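FOR IMMEDIATE RELEASE

Flistance opens member lounge at Conatton, evening hours start in March

CONATTON — Flistance, the shared workspace company, is opening the ground floor lounge at its Conatton building to all members from March. Evening hours, free coffee until close, a weekly games night. No change to the monthly fee.

The lounge has been day-use only until now, and only for members on the full desk plan. That rule goes away. Part-time members, evening members, anyone on a trial pass — all welcome. Guests too, 2 per member, signed in at the front desk.

"People kept asking why the nicest room in the building went dark at 5," said Samuele Donati, who runs the Conatton site for Flistance. "Fair question. We didn't have a good answer so we changed it."

What's new

Open until 10 p.m. on weeknights. Closes at 6 p.m. on weekends, same as the rest of the building.

Coffee and tea from Cao, the roaster on the corner, who already supply the upstairs kitchen. Decaf after 7 p.m. by popular demand. Snacks are pay-as-you-go, card only.

Games night, one evening a week, run by members for members. Board games, cards, a air hockey ladder. Beginners fine. Sign-up sheet is by the mail shelves. First night is limited to 50 places and 17 are gone already, so don't hang about.

Quiet hour from 5 p.m. to 6 p.m. No calls, no music. Phone booths on the second floor stay open for anyone who needs to talk.

About the fee

Staying where it is. Extra staffing in the evenings is paid for out of event bookings, which did better than planned last year. Flistance will look at numbers again after the summer and members will be told before anything changes. Companies wanting to hire the lounge for a private evening can still do so, but no more than one a month, and never on games night.

"We're not trying to turn it into a bar," Donati said. "It's somewhere to sit after work with the people you've been working next to all day. Some of them have never spoken. Play a game, go home."

The Cluvholm site gets the same hours later in the year once its new front door lock is in. Cluvholm members can use the Conatton lounge in the mean time with their normal key card.

In the lounge:

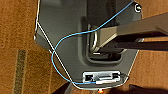
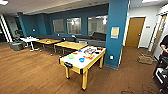
How to join in

Current members — nothing to do. Key cards will be updated overnight before the first late opening. If yours doesnt work, ring the bell and the front desk will sort it.

Not a member? Free trial passes are at the front desk, 50 of them, first come first served. Good for one working day and that evening. Bring photo ID.

Want to run a games night or bring a game along? Leave a note at the desk for Samuele Donati.

About Flistance

Flistance runs shared workspaces at Conatton and Cluvholm, with desks, small offices and meeting rooms on monthly plans. Members include freelancers, small firms, students and a fair few people who just can't work at home.

Press contact: Samuele Donati, Flistance Conatton. Visits by arrangement, mornings best.

ENDS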